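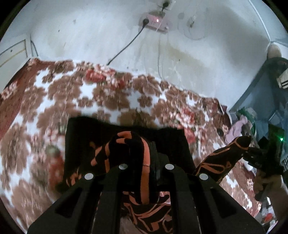
Spare room bed, floral cover, black and orange fabric on top

Narkness Homebrew Board > Yeast and Fermentation > Washing and reusing yeast, how far do you go?

Posted by junero_mash
March 29, 2025

Right, I've got the bug for this and I want to hear how everyone else does it. I've been saving yeast from one batch to the next since December and I'm now on the fourth go with the same strain, a fruity English one I got as a single packet. The beer is lovely! If anything the third batch was the best of the lot, a 4.1% bitter that dropped bright in the bottle in under a fortnight.

My method: siphon the beer off, leave a thin layer behind, swirl it all up and pour into boiled jam jars. Lids on loosely, into the back of the fridge. On brew day I let a jar warm up, pour off the beer on top and tip in 200 ml of the thick stuff. That's it. No washing, no acid, no starter if it's less than two weeks old.

So how many times do you go before you start again with a fresh packet? And does anyone still bother rinsing with boiled water?

Posted by Wedalora
Four is nothing, keep going! I got to nine with a Yorkshire type before it started throwing a sort of plasticky smell, and I think that was me being slack with a tap and not the yeast at all.

I do rinse, mostly to get rid of the hop gunk. If you brew pale, hoppy stuff you end up with green sludge in the jar and it carries over. Cooled boiled water, shake, wait twenty minutes, pour off the cloudy middle part and leave the rubbish at the bottom.

Posted by stillroom_pete
Going to disagree on rinsing. Beer is acidic and has alcohol in it, so it protects the yeast. Swap it for plain water and you've taken away the only thing keeping bugs down. I stopped rinsing years back and my results got better, and I save myself a pan of water and a sticky kitchen.

Also, nine generations is asking for trouble without a microscope. I stop at five. A packet costs less than a bag of malt.

Posted by Wedalora
Fair enough on the acid, but I've had no infections I can blame on the water. Everything goes through a twenty minute boil. And part of the fun for me is seeing how the strain changes! By batch six mine was dropping like a stone, far quicker than it did from the packet.

Posted by Yaryna Harasym
Hello all, long time reader. I do something different which might suit junero_mash. I make my starter a bit too big, and keep some of that back before it ever goes near the beer. So the yeast in the jar has never seen hops or strong wort, and it's as clean as anything. No rinsing argument needed :)

Downside is you have to plan two days ahead. I've kept one going since before we moved house and it still makes a cracking porter. Last one went from 1.050 down to 1.012 and tasted of toffee and dark bread, my favourite so far.

Posted by junero_mash
Oh I love that, why didn't I think of it? What do you feed it with, just light dried malt extract? And do you use a stir plate?

Posted by Yaryna Harasym
Light extract, 200 g to two litres. No stir plate, I give the jug a swirl every time I walk past. When I'm working from home it gets a lot of swirls!

Posted by zakharchenko_ales
Agree with Yaryna, this is the way to go. One thing to add is label your jars. Strain, date, what number it is. I once put lager yeast in a stout by mistake. (Drinkable, weirdly clean, the brother-in-law asked for more.)

Pete, do you weigh your slurry or go by eye?

Posted by stillroom_pete
Weigh it. Jar on the scales, zero, pour. By eye you nearly always put in too much, and then you lose the fruity flavours people buy English strains for in the first place. For a normal strength 23 litre bitter I use less than junero_mash does. Try 50 ml less next time and see if you get more of the pear and marmalade.

Posted by junero_mash
Will do. I've got the same bitter planned again so it'll be a proper side by side, I've kept six bottles of the last one back. Very excited, this is the sort of thing I like about the hobby.

Posted by Wedalora
Don't let him talk you out of a big pitch if the jar is over a month old though. Old slurry has a lot of dead cells in it. I'd go up, or wake it with a small starter.

Posted by stillroom_pete
On that we agree. Over a month and I'd do a starter every time.

Posted by zakharchenko_ales
What temperature is everyone pitching at? Mine goes in at 68 in old money and I let it drift up a touch by day three.

Posted by Yaryna Harasym
A bit cooler for me, 18C, then up to 20 once the head starts to fall. The porter strain sulks if it gets a chill at the end so I wrap the bucket in a blanket.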